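# Sorier 夹爪教学套件使用评测

Sorier 夹爪教学套件面向中学及大专低年级的机器人课程，内含夹爪本体、可更换指片、腕部相机支架、标记贴纸及配套讲义。本校机器人社自去年 11 月起将其用于“家居操作”专题，由指导教师潘凯欣统筹，参与学生共 11 人，分组轮换使用。本评测依据各组实验记录及期末汇报写成，供拟采购同类器材的学校参考。

## 装配与文档

套件的装配难度适中。首次上手的小组依讲义完成本体安装，用去两节课；更换指片则只需拧下固定螺丝，低年级学生可独立操作。讲义的机械部分图文对应准确，步骤编号清楚。软件部分稍显薄弱，相机标定一章只给出命令，未说明各参数的含义，学生 Radwa Hamdy 为此另编了一份补充说明，现已随器材一并存放。

随附的线材偏短。机械臂伸展至较远位置时，腕部走线容易绷紧，我社改用自备延长线后再未出现断连。

## 指片与标记

专题要求夹爪在浅色、少纹理的环境中工作，这对视觉定位较为不利。指片正面的方形黑白标记在此类条件下作用明显：背景与指片色调接近时，程序仍可依据标记的黑色边框求得指尖位置。

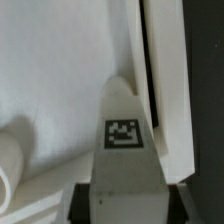

各组在专题期间累计提交有效定位记录 3631 条，其中 782 条采集于弱光条件。弱光下的识别率有所下降，主要原因是曝光时间延长后标记边缘模糊。Chibuzor Ezeani 所在小组将夹爪的移动速度降低，并在取样前增加短暂停顿，结果有所改善。我们建议厂商把这一做法写入讲义。

指片为上窄下宽的锥形，便于伸入较窄的空间，拨动轻质物件时也较少碰到邻近物体。其不足在于指尖圆钝，夹取薄片状物品时容易滑脱。学生曾尝试在指尖加贴防滑垫，抓取稳定性提高，但垫片须避开标记区域，粘贴位置因此受到限制。

## 与同类产品比较

社内另有一套 Flarus 夹爪，购置较早。两者相比，Flarus 夹持力较大，外壳也更耐磕碰，适合竞赛现场；Sorier 重量较轻，接口开放，学生可以直接读取电机反馈并改写控制程序，用于课堂教学更为合适。如学校以参赛为主要目的，可优先考虑前者。

## 耐用性与售后

使用近 6 个月后，指片表面出现轻度污痕，清洁后不影响标记识别。期间一枚固定螺丝滑牙，经销商 Adeyemi 收到报修后寄来替换件，未另收费。备用指片须成对订购，对经费有限的社团略有不便。

## 评定意见

经指导教师与各组组长讨论，本社对该套件的评定为“推荐”，适用于已具备基础编程能力的学生。零起点班级如需采用，宜由教师预先完成相机标定，并将首次课的内容限于手动开合与点位示教。

本社下学年将继续使用该套件，并计划加订备用指片一对及较长的腕部线材，相关申请已提交教务处。

执笔：Chiamaka Tamuno
审阅：潘凯欣
2022 年 5 月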